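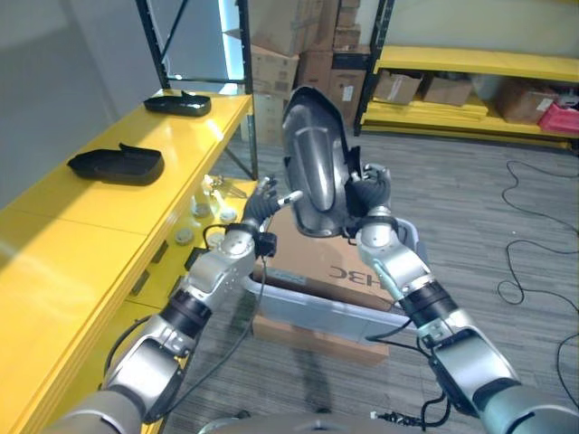 Dye bench notebook, 19 January 2019

Finally got the madder vat going again!! It sat since August and I was half afraid to lift the lid, but the smell was fine (well, fine for madder) and the pH strip said 7, right where Ngọc Lò likes it. I stirred it for a good while anyway, mostly for my own nerves.

Wool first. I scoured the Rarnlow skeins last night in hot water and the plain soap, and this time I did NOT let the tap run on them, so no felting, hooray. They soaked overnight in the alum bath. I weighed everything dry before it went in: 288 grams of wool for the whole batch. Write that down, self, you lost it last time and we had to guess at the alum.

Heating notes. I brought the pot up really slowly. Last round I got impatient and the red went brown on me, kind of a sad brick color, and Ailbhe Mac Giolla still has the hat to prove it. So today I kept the burner low and sat there with my coffee and the thermometer and just fussed with it. Held it under a simmer for two hours, then turned it off and left the skeins in to cool.

Pulled one early to peek. Orange! A really loud, happy orange, way more than I expected. I think that's our water, which is softer since the filter got swapped. Going to try a pinch of chalk in the next pot and see if it pushes back toward red. If anyone at the Plamorura studio has leftover chalk, please leave it on my shelf, I only have a spoonful.

Cotton strips did what cotton always does with me: blotchy at one end, pale pink at the other. Ngọc says I'm rushing the tannin step and she's probably right. Redo with a full overnight soak, and use the wide pot so they aren't all bunched up.

Samples are pinned on the cork board in order, 1 through 11, wool on the left and cotton on the right. Number 4 had a splash of iron on it (my sleeve, sorry) so skip that one if you're matching colors. I kind of love it though, it's a deep plum and I might do a whole skein that way on purpose.

To do:
Order more alum, we're down to the bottom of the jar
Label the iron pot on BOTH sides
Second dip in the same bath for the pale skeins, don't dump it!
Ask Ailbhe if she wants the orange for her blanket border
Wash my apron, separately from everything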